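Progress report to the Flosimska Fund, second period
Washroom and Basin Tasks, Varano site
Submitted by Toshiko Okabe, operations lead

1. Where the work stands

The grant covers three stages: recording basin work done by people, training on those recordings, and a trial with a robot on the early shift. We are still in the first stage. The target for this period was 1,000 usable recordings. We have 449. The shortfall comes mainly from a late start in March, when the second pair of grippers arrived with faulty cable connectors and had to go back to the supplier in Urkholm. They are now in daily use.

Chiyo Tamura checks each recording at the end of the shift. Recordings are rejected most often when the marker cubes turn away from the view during a reach behind the faucet. We have changed the starting position for those tasks and the rejection rate has come down, though we want another month of figures before we report it.

2. Staff and hours

Ten people from the cleaning team have been trained on the hand-held grippers. All of them agreed in writing, and two who preferred to stay on normal duties have done so with no change to their pay or shifts. Recording time is paid at the regular rate plus the skills supplement agreed with Emiliano Bravo, the staff representative.

Sessions were planned at 90 minutes. Staff told us their wrists were tired well before that, so we cut them to 40 with a break between. This costs us recordings per day and we do not plan to reverse it. 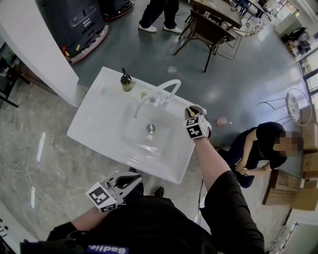 Will the trial reduce the number of cleaning jobs at Varano?
Management has committed to no job cuts during the grant period or in the year after it. Beyond that no decision has been made, and the staff have been told so.

The robot is meant to take over repeated wiping and small-item pickup at the basins. Checking, restocking and anything a visitor reports will stay with people. Natsumi Maruyama is rewriting the early shift plan on that basis, and the draft goes to the team before it comes to you. Several cleaners have pointed out that basin work is the part of the shift they do standing in one place, and that losing it could mean more walking and more lifting. The draft has to answer that.

3. Problems and changes

Wojciech Wróbel's visit to the Miyazaki site showed that their basins are set lower than ours. Recordings from the two sites can't be pooled without extra work on the arm height. We had counted on pooling, and we now ask to move part of the travel budget to technician hours. The total stays the same.

4. Next period

– Reach the 1,000 target at Varano.
– Finish the shift plan and hold 3 staff meetings on it.
– Agree on a stop procedure for the trial, including who may halt the robot. Our position is that anyone on shift may.

The expense sheet is attached separately.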